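Folding club, week whatever: a talk with the Clondell laundry team

The robotics club at Clondell meets at 4 and by ten past there is already a shirt on the table. I sat down with the team's student captain, who talked fast and kept one eye on the work.

The project is called Jadetti. Plan is simple enough to say – people fold clothes using grippers held in the hand, the runs get recorded, and a robot arm learns from the recordings. "We started with towels," the captain said. "Towels are easy. Then somebody said shirts and we lost all of November."

How many so far? "2,283 folds. Of those we threw out 403." Thrown out why? Mostly rushing. People pull the hem too hard, or let go early, or grab two layers when they wanted one. A bad fold teaches bad habits, so out it goes.

I asked what the hardest part is for a new member. "The hands. You want to use your fingers and you cant. You get two jaws and that's it." New members do 27 practice folds before anything counts. Some quit around the tenth. Most come back the next week anyway.
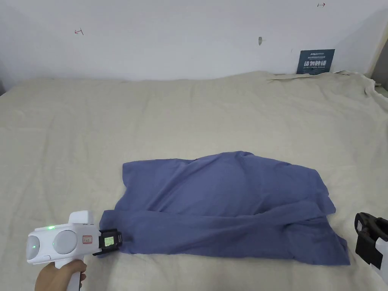
Jadetti practice: one gripper on the hem of a blue-violet garment, the second just off the cloth.

The cloth under the clothes was an argument too. The captain wanted bare tabletop, the rest of the team wanted fabric. "Fabric won. It moves on you a bit, but so does a bed, and people fold on beds."

There is a contest coming, the Schumacher round, where each school's arm gets a pile of clothes it has never seen. Last year the club entered a sorting arm and went out early. Any nerves? "Sleeves. I'm nervous about sleeves." Long pause. "And collars, but we're not doing collars yet."

Does all this folding help at home? Big laugh. "My mom asked the same thing. No. My room is a mess."

Teh club is still taking new members, no coding needed to start. Bring a shirt you don't mind leaving behind, they go through a lot of them.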